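Nulwood Holders Question Terms of Berari Share Sale

TRURITCOMBE, February - A group of small shareholders in Nulwood is asking the board to explain the planned sale of 5 million new shares to Berari at 106 cents each.

Nulwood calls the price "fair and final." The group isn't convinced. The board has shown no second offer, and the shares changed hands at 200 cents last spring.
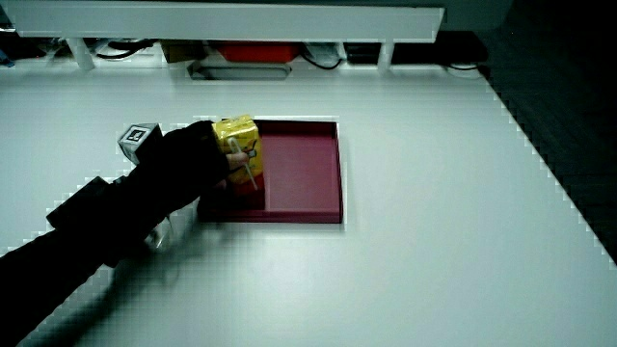 A drink carton over a red tray.

The company says the cash will pay down debt. It said the same before its last share sale, and the debt grew. Holders have been given a two-page letter and no outside report on value - thin support for a deal this size.
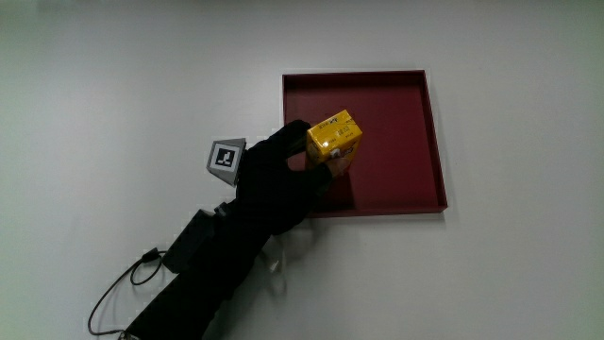

Radebe, which also holds Nulwood stock, takes a milder view, saying that a low price today may still beat a bank loan, and that it will wait for the full papers before it votes.

The group, which speaks for 339 holders, wants those papers out before the vote.

Shares: 5 | Comments: 0

We use cookies to improve your visit. Accept | Manage settings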